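小剧场的重演，值得我们多跑一趟

上周我第三次走进Sostside剧场，看的还是《Cimon》。票根上印着同一个剧名，座位往后挪了两排，我却从头到尾没有走神，散场后在路边站了好一会儿，脑子里全是第二幕那场没有台词的晚饭。朋友问我，同一出戏看三遍图什么？我当时答得乱七八糟，回家以后越想越兴奋，干脆写下来。

先说场子。Sostside只有324个座位，台口窄，后排也能听见演员换气。《Cimon》首演时就在这里，后来搬去572座的Trillport大剧院，演得规整，灯光也漂亮，可是那顿晚饭一下子远了。母亲放下筷子的声音得靠扩音送出来，观众在不该笑的地方笑了。我不怪演员，他们已经很卖力（那阵子一周要演八场！）。今年它回到老地方，换了导演，也换了一半演员，同一段沉默足足比从前长了一倍，全场没有一声咳嗽。我坐在那里，高兴得手心出汗。

常听人抱怨，说剧院老排旧戏是偷懒，新剧本都没有出头的日子。这话有一部分道理，我也希望每年多见到几个陌生的名字。可是电影可以回放，小说可以重读，戏演完就散了。一个好剧本如果只活一轮，年轻观众就只能听我们这些人吹牛。去年12月Fortin剧团把他们的旧作翻出来重排，门票大约一半卖给了从没看过原版的人。我旁边坐着两个高中生，幕间吵得面红耳赤，争的是父亲到底知不知道那封信。我差点插嘴，忍住了。这样的争吵，新戏能带来，旧戏一样能带来。

当然，重演也有懒的做法：布景原样搬回来，走位照着录像排，谢幕的顺序都不改。我看过这样的戏，看到一半就开始琢磨晚上吃什么。好的重演得重新发问。这一版《Cimon》把小儿子的独白从结尾挪到了开场，起初我很不服气，觉得悬念全泄了。看到后面才明白，观众带着答案去看一家人互相隐瞒，心里更难受，也更舍不得走。改动并非处处成功，第三幕的音乐太满，钢琴一响我就想请它歇歇。但我宁愿看这样有胆量的毛病。

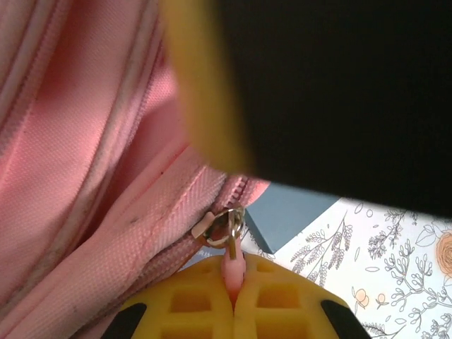
票价会不会把新观众挡在门外？
目前不至于，Sostside每场留出50张当日票，开演前在窗口出售，学生和第一次来的人都买得到，只是热门场次要早点去排队。

我很喜欢那条队伍。有人在背台词，有人第一次来，连剧名都念不准，前后的人就热热闹闹地替他补课，补着补着又吵起来，说还是首演那版的母亲好。我自己的票已经买了，是最后一周的下午场，第四遍。这回我想坐到左侧去，从那边看，应该能看清小儿子听见敲门时的脸。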